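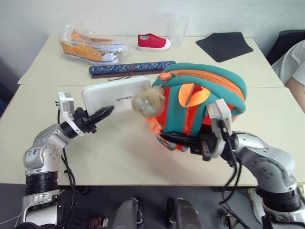
Backpack on the table, in teal, orange and red

Cooking forum > Sauces and preserves > Passata splitting when reheated

mirko_fiore
Joined: December
Hello all, I am new here and English is my third language, so excuse me please. I make passata from canned tomatoes, 300 g onion to two large cans, and cook it for one hour. When I reheat it the next day, there is a ring of water on the plate around the sauce. The flavour is good. What am I doing wrong?

Prolluvlow
2,821 posts
Your onion is a lot. It holds plenty of water. Go down to 200 g and sweat it with the lid off before any tomato goes in.

boonsong_l
I disagree with Prolluvlow, the onion is fine. One hour with the lid on or off? With the lid on you only move the water around the pot.

mirko_fiore
Lid half on. My stove is strong and the sauce jumps on the wall.

Prolluvlow
Half on is your trouble then, but I still say 300 is too much. It gets sweet.

G. Cirillo
My grandmother in Trevumlow never used onion at all, only garlic and a stick of celery which she took out after. For the water, pass the sauce through a food mill and put it back in the pot for 20 minutes, very low. Also finish the pasta in the pan with the sauce – the starch will hold everything together.

boonsong_l
Agree about the pan. Do you drain the pasta well, Mirko? Half of the time the water on the plate is from the pasta.

mirko_fiore
I drain it quickly, maybe too quickly. I will try 200 g onion and no lid, and buy one of those mesh covers for the wall.

Mahfuz B.
You can add a spoon of tomato paste too. Fry it in the oil until the colour is darker.

G. Cirillo
Paste in a fresh passata, no. Sorry Mahfuz.

Mahfuz B.
It is from cans, Ginevra, he said so in the first post :)

mirko_fiore
Update, 14 February 2020. Less onion, no lid, pasta finished in the pan. Only a very small ring this time. I did not try the paste yet, my daughter ate what was left.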